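Use of cookies: this site stores one cookie to remember your reading preferences. Accept | Settings

Household paperwork for a family court case: sorting, storing and carrying it

Most of the work in a family case is done at a kitchen table. The tips below concern the handling of paper and files at home. They are not legal advice, and the rules of your own court take priority on format, page limits and deadlines.

1. Set up one work surface

Choose a table that can stay clear for an hour. Wipe it and let it dry fully before any originals are put down. Sort into four piles: court orders, financial records, letters and emails, and records about the children. Anything that fits two piles goes with the earlier one in that list, with a note in the other.

Do not staple originals. Remove existing staples with a flat remover, pulling straight up. Use plastic-coated clips for sets of up to 30 sheets and a two-hole fastener for thicker sets.

2. Choose a carrier

A full set of papers is heavy. My own file reached 1,654 pages by December and had to be split between two bags. A flat-bottomed canvas bag is suitable if the papers are already in rigid folders. Loose sheets will curl at the corners. 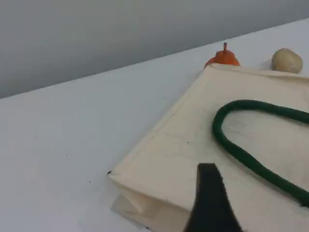 Cream canvas tote, laid flat on a white table.

Check the seams at the base of the handles before loading. If the stitching has opened, resew it with heavy polyester thread in a box pattern, or use a different bag. Place the thickest folder against the side that will rest on your body. Keep drinks, keys and chargers in a separate bag.

Canvas is not waterproof. Line it with a large zip-top plastic bag if rain is forecast. A canvas bag that has been washed should be air-dried for a full day before paper goes into it.

3. Number the pages

Number in pencil first, bottom right corner, one sequence for the entire set. Go over the numbers in ink only when the order is final. If a page arrives late, label it with a letter after the preceding number (87A, 87B) and add it to the index. Renumbering the whole set makes every earlier reference wrong.

The index needs four columns: page number, date of document, short title, who wrote it. A spreadsheet is easiest to sort, but a ruled notebook works.

4. Carry and unload in order

Load the folders spine up, with the index at the front. When you arrive, lay the bag on its side and slide the folders out together. Pulling them up one at a time by the top edge tears the covers.

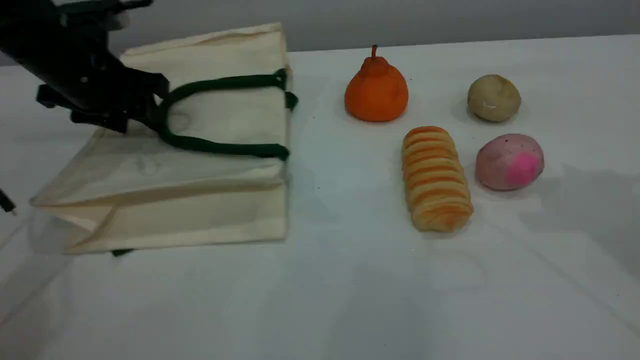 5. Scan and back up

Scan at 300 dpi in black and white for typed pages. Use grayscale for handwriting, receipts and anything faded. Name each file with the year first, then month, then day, so that the folder sorts itself. Keep one copy on the computer and one on a USB drive stored in another room. Check with the court office before you send anything electronically, as some accept only certain file types.

6. Store what is left over

Keep signed orders permanently. Store them flat in a lidded box, off the floor and away from outside walls. Draft letters and duplicates can be shredded once the case has closed and the time to appeal has passed. A cross-cut shredder jams less if it is fed five sheets at a time and oiled every 70 runs.

Page maintained by Jade Fairclough, Dotville. Last checked 8 February 2023.

Contact | Copyright notice | Back to top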